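Subject: Re: Washing machine, Hodon building
From: Embla Hovland
To: Vutolberg residents list
Date: 17 October 2018

Dear residents,

The washing machine in room 20 is available for general use. Please look through the door glass and check the drum before loading.
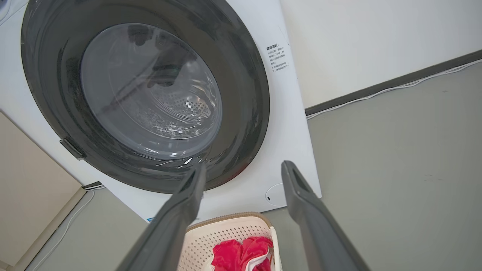 Wash cycles may be booked up to 2 days ahead.

> Is there a basket in the room, or should
> we bring our own?

A white plastic basket is provided and must remain in the room.

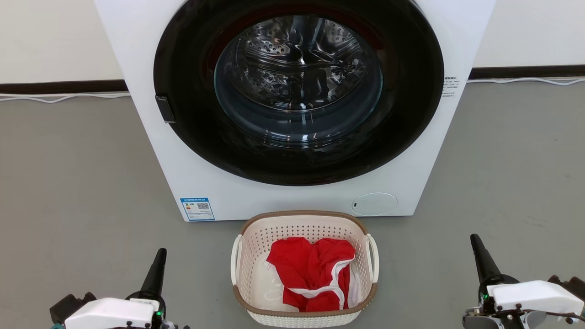 Please keep the cables along the wall clear of laundry. Faults should be reported to the housing office at extension 239.

Embla Hovland
Housing Office, Vutolberg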